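Trying Out the Clumedau Twin-Arm Kit
Project report, Introduction to Automation

Why we picked this kit

Our group wanted a project where we could judge a product the way a small school or club would before spending money on it. The Clumedau kit is sold as a tabletop set with two arms, a rail to mount them on and a starter program called Tullau, and the seller, Clarnska, was kind enough to lend us one in February. We were excited, maybe a little too excited, and spent most of the first afternoon just making the arms wave at each other.

Setting up

The booklet promises you can be running in 90 minutes. We needed two full lab sessions, mostly on account of the cables, which have to be clipped along each arm with enough slack for the joints to turn. Our first try was too tight and we had to start over from the base. The bolts and the rail were easy, and the labels on the joints are clear. We do wish the booklet had bigger drawings – the page on the grippers is very hard to follow, and we ended up passing it around the table like a treasure map.

What we asked it to do

We wrote a simple sorting job and made it harder as we went along. At first there were only blocks on a bare table. Then we laid down a patterned mat and put out a tray, some toy food and a case of poker chips, so the program would have a busier background to deal with. Each arm was given 30 tries at each stage, and we wrote down every result by hand in the lab notebook.

Blocks were the friendliest things to pick up. Chips were hard, as they sit low in their rows and the jaws need to come in very straight. The tray took some patience too, and we slowed the arms down for any work inside it, which made all of us feel better about the walls of the tray.

The right arm has its gripper down in the green tray, holding something yellow, and the left one is over the mat near the bag of toy fruit and vegetables. 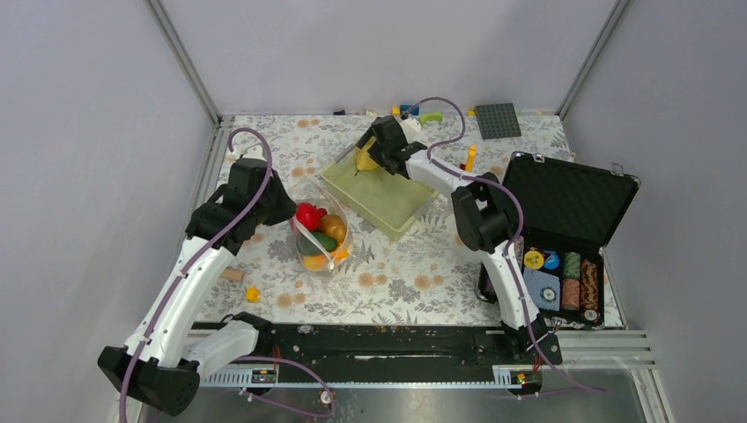
Would we recommend it?

Yes, for a class with time to spare. The arms are pleasant to work with, and Tullau was simple enough that everyone in the group wrote at least one program. We would ask Clarnska for a better booklet and a few spare clips (we lost 5 of ours). Next term we hope to try the same sorting job with softer jaw pads – there is still a lot we want to learn about those chips!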